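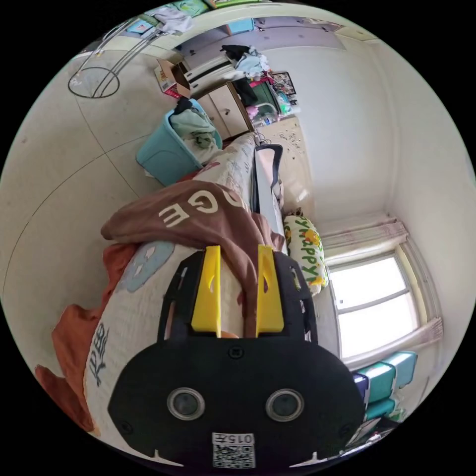 ¿De dónde sale el algodón?

El algodón es una fibra que crece alrededor de las semillas de una planta. Cuando el fruto madura, se abre y deja ver unos copos blancos. En la región de Plodov la cosecha comienza en septiembre. 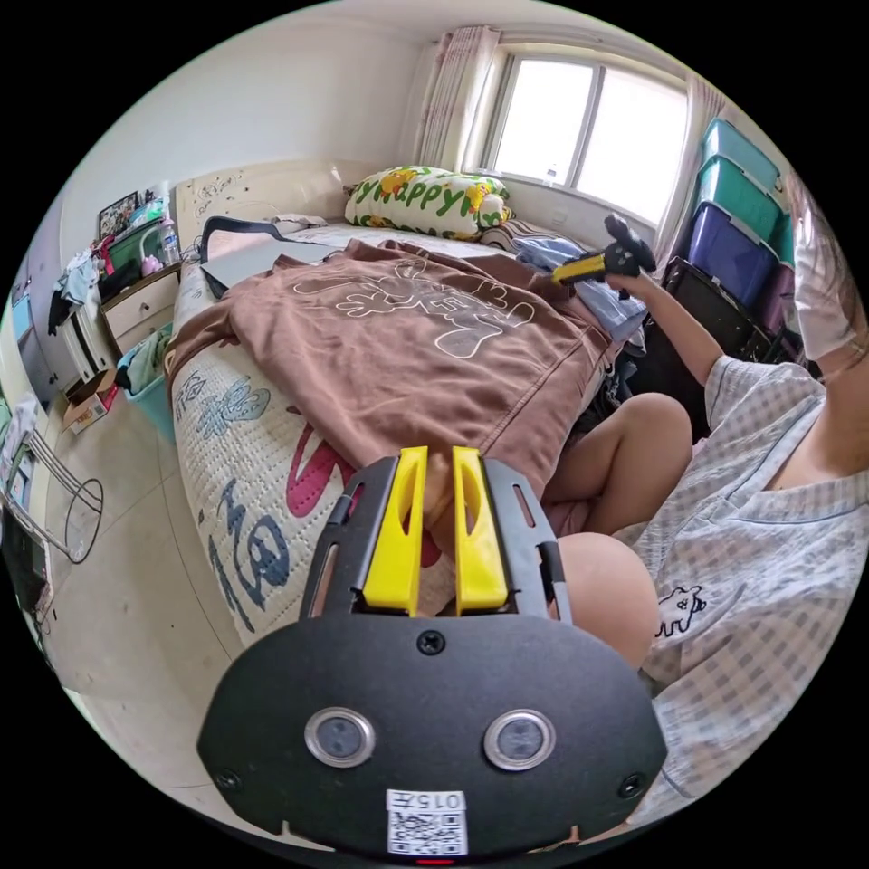 Una lectora de Jellard pregunta si hay que arrancar la planta para recoger los copos. No es necesario: se separan del fruto abierto. Después se limpian, se peinan y se hilan. El Museo Textil Pagano conserva 300 muestras de hilo.
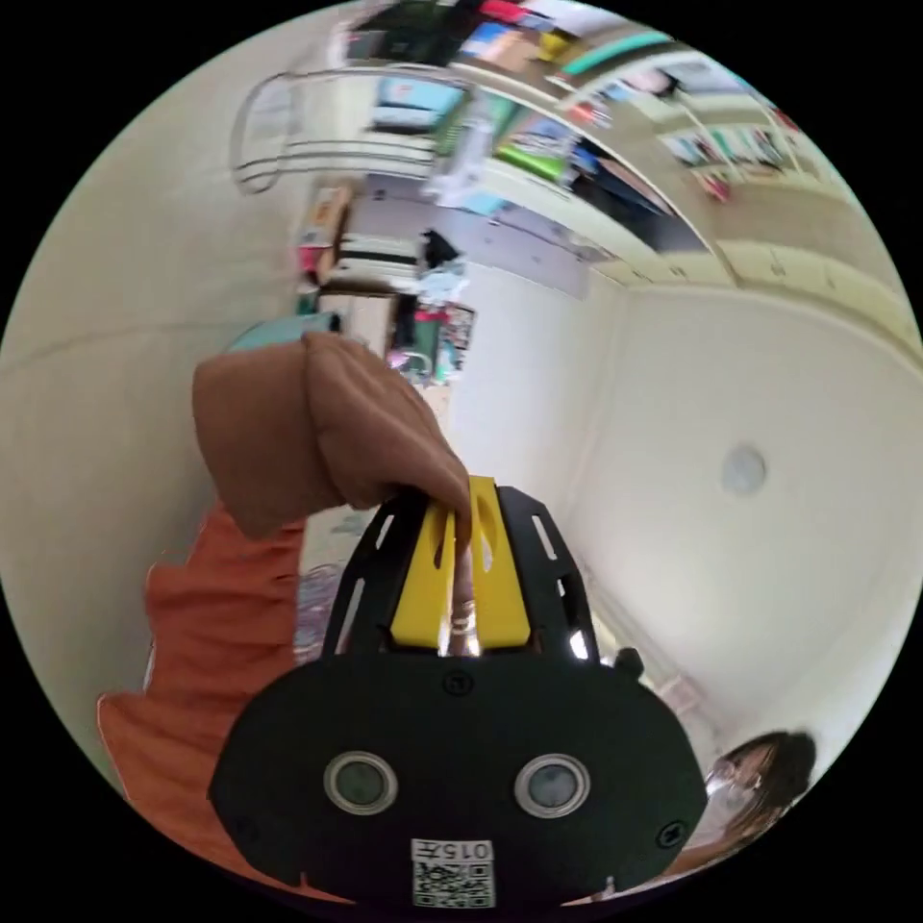

Del copo al hilo. Cuaderno escolar n.º 5.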